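Dralari: The Collected Edition
Reviewed by Shayne Lockyer

I read the first few issues of Dralari when they came out and lost track of it when my local shop closed. The collected edition from Heninport puts the whole run in one softcover of 300 pages, and it's a much better way to read it.

The story is set in 2762 on Prasus, a mining moon where the company has left and the workers have stayed. Dralari is a surveyor who finds a sealed shaft that isn't on any of her maps. The first 22 pages are slow, mostly people arguing about water, but they set up nearly everyone who matters later on.
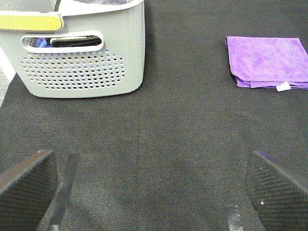
Huttunen draws and colours the lot, and the art is why I'd tell people to buy it. The tunnels look cramped and the machinery looks as if it has been mended many times. Faces are weaker. Two of the foremen are hard to tell apart, and in the big row on page 164 I had to go back and work out who had hit whom.

The writing settles down after the second chapter. There's less narration and more is left to the pictures. I didn't care for the romance, which starts late and gets four pages.

As a book it's decent. The paper is matt and heavy, and the spine has held up to two readings. The gutter is tight though - a few double-page spreads lose lettering in the middle. Extras are thin: the original covers, some pencil sketches and a short afterword. I'd have liked the back-up strips from the single issues, which have been left out.

Four stars out of five. A second volume is planned for March.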